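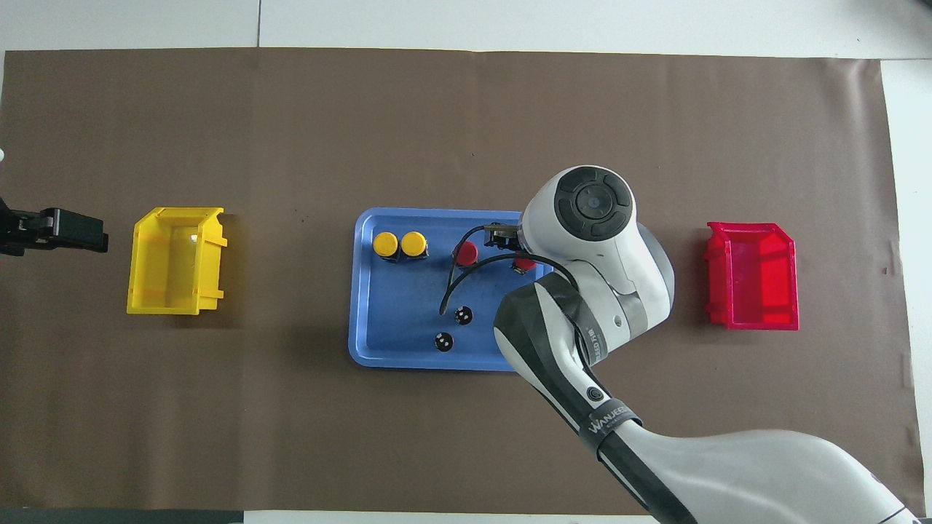 Home Explore Messages

Agata Ruggiero
Our council switches to the new recycling rota in December. Food waste stays weekly, everything else goes to every 2 weeks.

Glass is the problem. The lorry won't take it from flats, so for us it's the bottle bank on Vieira Road – up to 80 steps and a hill.
3 replies · 61 likes

Lids can stay on plastic bottles now. I rang to check.

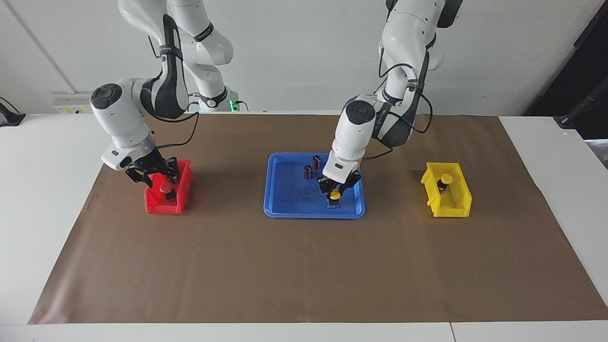

Red, blue, yellow.

Missed collections have to be reported before 5pm the next day.
109 likes · Share

More posts
Bus changes on Dendach Lane
Who do I ring about a blocked drain?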